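Two-Arm Bottle Handling on a Rail: Project Report
Benvinda Godinho, Nollmont Robotics Class
1/11/19 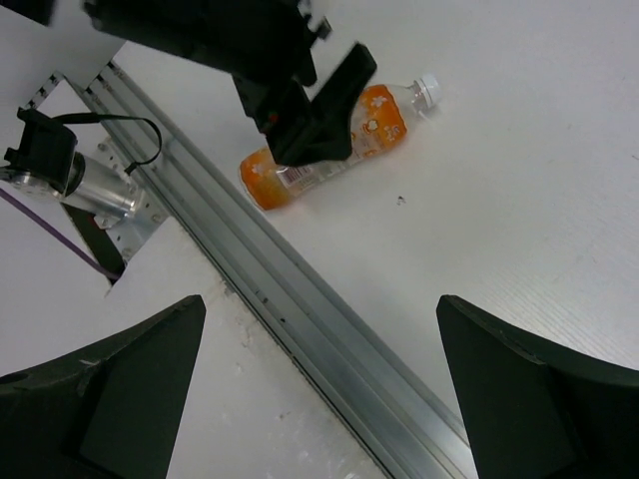 Our group picked the bottle task from the list of projects at the start of the year. The goal was to have one arm pick up a drink bottle, hand it to a second arm, and have the second arm stand it upright on the table. We called the two arms Mivport and Kirkurura so we would stop saying "left" and "right," which changes depending on where you sit. All of our practice was done with a clear plastic bottle with an orange flowered label and a white screw cap, and each run began with it lying on its side on the white table. A bottle in that position can roll, so the first arm has to bring its jaw down over the middle of the label and hold it there before it does anything else. The cap end needs to stay free for the second arm.

Setup

The aluminum rail was already in the lab when we started. We spent the first two class periods checking that it was square to the table and tightening the bracket screws. The motor cable had been catching, so we rerouted it and did not have the problem again. The arms are driven by hand with a pair of controllers, and the program records the joint positions so a run can be played back later. We wrote the playback part. The recording part came from last year's group, and we only changed the file names and the save folder.

We set the recording to stop after 1000 steps. At first there was no limit, and one file got so large that the laptop locked up and we lost that afternoon's work.

First attempts

The early runs were bad. The first arm would squeeze too hard and the bottle would shoot out sideways. We lowered the grip force in the settings file, and then the bottle slipped when it was lifted. The setting we kept is in between, and we found it by trial and error.

The handoff was harder. Both arms have to hold the bottle for a short time, and if one of them is even a little off they pull against each other. We added a pause so the first arm does not let go until the second one has finished closing. This made each run slower but it fixed most of the drops.

Results

For the final test we did 20 runs in one sitting with the same settings. The handoff worked in 17 of them. Two of the failures were drops at the handoff. In the other one the bottle rolled before the first arm reached it and we had to stop the run.

Standing the bottle up did not work as well. It tipped over when the second arm opened its jaw unless the base was flat on the table first. We did not get a reliable number for this part, and I did not want to include one from practice runs where we had been helping it along.

Problems we did not solve

The playback drifts. A recording that works in the morning can be off by the end of the day, and we have to send both arms back to their start positions and begin again. Agbenyega's group had the same trouble on the other bench, so it may be in the shared code.

Next steps

We have the bench until the end of February. The plan is to record the standing-up part separately from the handoff and join the two files afterward. If there is time we will also try a bottle with some water in it.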